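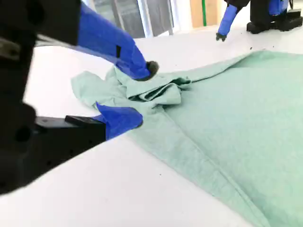 Ornham asks Westminster for its bus powers, and a reply

August
By the Ornham Town Council press desk

Ornham Town Council has written to the Department for Transport for the fifth time to ask whether towns of its size may have a say in their own bus timetables. The previous 4 letters were acknowledged warmly. One was acknowledged twice.

The council's request is modest. It would like a formal seat at the table when county-wide routes are redrawn, and the right to be told of a cut before the notice is taped to the shelter. Under present arrangements the town is consulted as a "neighbouring interest", a phrase usually kept for people who live next door to a loft conversion.

The letter follows a public survey on the 190 service, which links Ornham with the hospital and the Clemow estate. The survey drew 327 replies, a figure that comfortably beats the turnout at the last two council by-elections put together. Most respondents wanted a bus after six in the evening. A few wanted the old bus back. One wanted the council abolished, but gave the 190 full marks for cleanliness.

A council spokesperson said: "We are not asking for trams. We are asking that a person who finishes work at half past six should be able to get home to Clemow without ringing their brother-in-law. Ministers have spoken a good deal about handing power to communities. We have cleared a shelf for it."

The council accepts that money is tight and has offered to share the cost of an evening trial, to run through the winter. It has also offered to host a visiting minister, who would be met at the station and brought to the town hall by bus, provided the visit ends before six.

Copies of the letter and the survey results can be read at the town hall and at Clemow library during opening hours. Residents who missed the survey may still send comments, which will be added to the sixth letter.

Recent news
Market Street crossing: work delayed again
Allotment rents held for another year
Polling station moves back to the Scout hut

Contact the press desk | © Ornham Town Council | Back to top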